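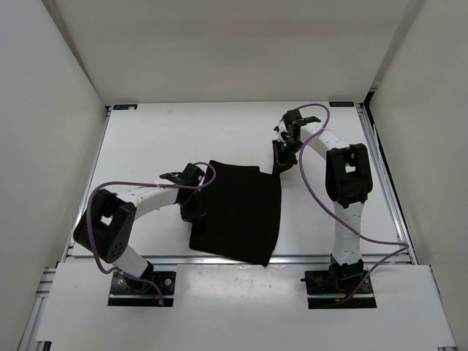
# Loltidlow two-arm bench cell

The Loltidlow is a table-height cell with two arms, a flat work surface and walls on three sides. It is sold for handling soft goods: cloth, liners, bags, covers, small garments. Most of our buyers use it to record and test folding and flattening tasks before they commit to a production line.

This page covers what comes in the price, what doesn't, and what to put in a first-year budget. For a written quote, write to Ilgın Toprak in sales. For questions about floor space, power or wiring, ask for Aminu Etim.

## What you get

- Two arms with grippers, mounted through cutouts in the front panel
- Matte white tabletop on aluminum extrusion rails
- Pale enclosure walls at the back, left and right
- One fixed camera mount
- Control box and power supply
- One set of spare gripper fingers
- Setup guide and a calibration sheet

The computer is not included. Neither is the camera, as many labs already own one they like. We can add either to the order.

## Why the table is white

Soft goods are hard for a camera to read when the background is busy. A plain white top and plain walls make the edges of a dark cloth easy to find. If you mostly handle white fabric, order the dark gray top instead. It costs the same, but choose it at the time of order – swapping it later means taking both arms off.

The top will mark. Expect smudges and light scuffs within the first weeks of use. They wipe down with a damp cloth and mild soap, and the ones that don't come off have not caused trouble for any camera setup we support. Replacement tops are stocked by Kershaw and ship flat.

## Cables

Gripper cables run on the outside of the arms in open loops. This looks less tidy than an internal run, but a worn cable can be changed in minutes with one hex key. Leave the loops long enough that the wrist can turn fully in both directions. If you shorten them with ties, check the full range of motion by hand with the power off.

Cables are the part people run out of. Order two spares per arm with the cell.

## Space and power

Plan for a floor area larger than the cell itself. Someone has to stand at the front to lay out and collect the material, and you need room behind that person for a cart or shelf. The cell can go against a wall at the back.

- Clearance at the front: 100 cm
- Clearance on each side: 18 inches, for access to the rail bolts
- Weight with both arms fitted: 76 kg
- Power: one grounded outlet on its own circuit

The cell comes on a pallet. Two people can lift the frame once the arms are off. Check your elevator and door widths before you confirm the delivery address, and tell us if there are stairs. Stair delivery is a separate line on the quote.

## What to budget for

Buyers often plan for the hardware and little else. In practice these are the items that get added in the first year:

| Item | When | Notes |
|---|---|---|
| Computer | With the order | Must have a dedicated graphics card |
| Spare cables | With the order | Two per arm |
| Gripper fingers | Every few months | Sooner with denim or canvas |
| Test fabric | Ongoing | Buy from one roll if you want comparable results |
| Replacement top | Once a year | Optional |
| Operator time | Ongoing | Usually the largest cost |

Finger sets are $322 a pair through Grindex, plus shipping. They wear at the tips first. When thin cloth starts to slip, turn the fingers over and use the other face, then replace the pair.

Operator time is hard to estimate from outside. Run your task by hand for a full shift, note how long each reset takes, and use that number. A square of cloth is quick to reset. A fitted cover or a shirt is much slower.

## One cell or two

Start with one. A second cell makes sense when the first is booked all day and you have a second trained person to run it. Two cells can share a computer for setup work but not for recording.

If you expect to buy a second within a year, say so on the first order. We will hold the same arm revision for you, so that programs carry over without new calibration values for joint lengths.

## Lead time and service

Cells are built to order in our Porkulov workshop. Orders confirmed by the end of September ship before the year-end break. After that the next build slot is in the new year.

The warranty covers arms, joints and control box for one year. Fingers, cables and tops are wear parts and are not covered. Repairs are done by exchange: we send a replacement arm, you fit it, and the old one comes back in the same box. Keep the box.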